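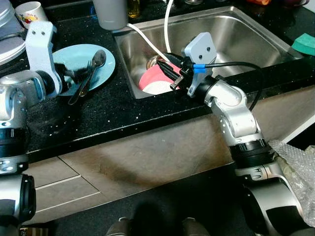 Kitchen sink and black speckled countertop.

Community Help > Mobile Games > Location Games > Accounts and Progress

Search the help community Enter a keyword All boards

Moving progress in Grerkmont to a new phone without losing team standing

Posted by Meenakshi Achari
1 November 2020

I would appreciate guidance on transferring a Grerkmont account from an older Android phone to a new iPhone. I have played since April and have reached level 35. My account is a guest account. I did not link it to an email address at the time of installation, and the game has not asked me to do so.

My particular concern is the weekly team mission. Our team, Pristport, has 13 members, and the present mission requires each member to remain on the roster until rewards are issued. If the transfer registers me as a new player, I understand that my contribution would be removed from the team total. I also hold 3,000 coins, of which a portion was purchased through the Android store.

I would therefore ask the following. Can a guest account be moved between the two systems? Will the purchased coins be carried over? Should the transfer wait until the mission has closed?

Remzi Keskin

A guest account can be moved, provided that it is first converted to a full account on the old phone. The conversion must be completed before the game is removed from that phone. Guest progress is held under a code stored on the device, and once the code is deleted the support desk has very little with which to identify the player.

The procedure is as follows.

1. On the old phone, open Settings, then Account, and select Link Account. Enter an email address to which you will have continued access. Do not use a work or school address.

2. Open the confirmation message and follow the link it contains. The Account page should then show the address with the word Linked beside it. If it shows Pending, close the game fully and open it again.

3. Write down the player code shown at the bottom of the Account page. It is separate from your display name, which other players may share.
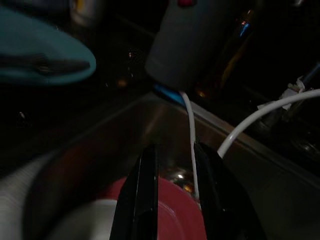
4. Install the game on the new phone. At the first screen, select I Already Play. Do not select Start, as this creates a new guest account on that phone and the two cannot be merged afterward.

5. Sign in with the linked address and allow location access while the app is in use. The map will not load your surroundings until this has been granted.

Your level, your items and your place on the Pristport roster are tied to the account and will be carried over. Coins are treated differently. Earned coins will move with you. Coins purchased through the Android store remain recorded on the account but can be spent only on an Android phone. I would suggest spending the purchased portion before you sign in on the iPhone.

Lakmal Pathirana

I did this last month and everything came across except my camera settings for the augmented reality view. Those had to be set again.

Vy Trình

I agree with the steps given by Remzi Keskin, with one addition regarding the team mission. Signing in on a second phone places a short hold on mission scoring while the account is checked. You will remain on the roster, but encounters completed during the hold are not added to the team total. In my own case the team fell 200 points short of the final reward tier for this reason.

If your mission is close to its end, please wait until the rewards have been collected. It would also be courteous to inform your team leader in advance, as leaders are able to remove members who appear inactive.

We use cookies to keep you signed in and to remember your board preferences. Accept Manage choices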